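Office spends winter teaching a robot arm to open a fridge that does not exist

2019-01-18 | Technology | Comments (15)

There are easier ways to get at the milk. At the Wendt building behind the railway station, a team of people with perfectly good hands is spending the darkest part of the year opening the same refrigerator door, again and again, by proxy. The door is made of arithmetic, and so is the kitchen round it.

The work belongs to Drekach, a small firm that makes software for robot arms, and the aim is simple enough to fit on a mug. The company wants a program that can walk up to a strange kitchen, so to speak, and open things in it. To get there it needs examples, and the examples have to come from somewhere. For now they come from an upstairs room with a carpet, a radiator that cannot be turned down and a row of operators who steer a simulated arm through one small household chore after another.

Each attempt is recorded from start to finish: where every joint was, what the hand was doing, what the arm's camera view looked like at the time. A learning system is then fed the lot and asked to work out what all these people had in common. The quota is 200 good openings for each appliance, and another 200 for closing it again, a skill that plenty of human beings have never mastered.

"People hear 'robot' and ask to see the robot," said Sointu Mäkelä, who runs the collection. "I take them to a desk. They are very polite about it."

The simulated kitchens are supplied by a package called Zostix, which produces rooms the way a biscuit factory produces biscuits. Worktops, tiles and cupboards get swapped about between sessions so that the system does not fall in love with one particular shade of beige. The fridges change too. Some have a single door, some have two, and one, withdrawn after complaints, had a handle on the same side as its hinge.

The current favourite for causing delay is the French-door type. Its two long handles stand side by side where the doors meet, and an operator who arrives a little too far to the right will take hold of the wrong one with complete confidence. The system, which believes whatever it is shown, would then learn to do the same.

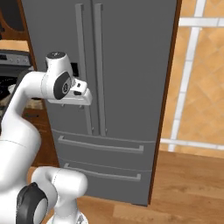
The arm at the left-hand door in a simulated kitchen, its fingers close to the handle but not touching it.

That last short stretch of air is where most of the money goes. Swinging a door is a matter of following a curve, and the software picks that up quickly. Getting two short fingers either side of a bar, at a sensible angle, without the forearm clouting the drawers on the way in, takes judgement, and judgement is what the operators are being paid to leave lying about in the data.

They do not all have the same kind. Comfort Fiadzo, who joined from a job in parcel sorting, approaches a handle slowly and from slightly above, and her recordings are much admired. Other people's are described in the log as "brisk". Mäkelä keeps a proportion of the brisk ones on purpose. A system raised entirely on good manners, she says, has no idea what to do when it finds itself five centimetres out, and simply carries on closing its fingers on nothing with an air of great satisfaction.

Failed attempts are kept as well, in a separate folder, and get a label saying how they failed. There are 37 labels. "Missed handle" is the most used. "Let go too soon" is close behind, and "opened drawer instead" has a following of its own. Fiadzo has asked for a label covering attempts in which the operator sneezed, and been told that this comes under "other".

"You start doing it at home," Fiadzo said. "I stood in front of my own fridge last week lining myself up with it. My son asked if I was all right."

Whether any of this will be of use in a kitchen with real crumbs in it is the question that visitors ask second, after they have asked about the robot. Simulated doors have no sticky seals unless somebody puts them in. They are not held shut by a magnet shaped like a Spanish donkey, and they never have a bag of salad wedged behind them. Drekach's answer is to vary the stiffness and weight of the doors at random – one setting is known in the room as "student house" – and to hope that a system which has coped with all of those will take an ordinary door in its stride.

The hope is to be tested in February, when the trained program is due to be loaded on to a physical arm at Rarent, a maker of fitted kitchens which has agreed to lend a showroom for the purpose. The lender has asked that the arm go nowhere near the glass-fronted units. It has also asked whether the thing could be taught to wipe down afterwards, and has been told that wiping is a separate project.

In the meantime the openings continue. Operators work in short turns, with a break in between, after an early trial showed that the quality of the recordings fell off sharply in the second hour and the quality of the language in the log fell off rather sooner. A whiteboard by the door shows how many good examples are still needed for each appliance. The dishwasher is nearly done. The oven has been put back, following a disagreement over whether its door should be pulled from the middle of the handle or from one end, on which the operators hold firm and incompatible views. Mäkelä has ruled that both are to be collected, and that the subject is not to be raised at lunch.

The real fridge, in the staff kitchen down the corridor, has a broken handle and has to be opened by getting the fingertips in round the edge of the door and pulling. A replacement part has been on order since before the project began. No examples of this technique have been recorded so far, although Fiadzo says she would be happy to supply some.

Drekach is taking on more operators for the next round, which covers cupboards. Applicants need no experience of robots. They will be asked to sit a short practical test, with a drawer.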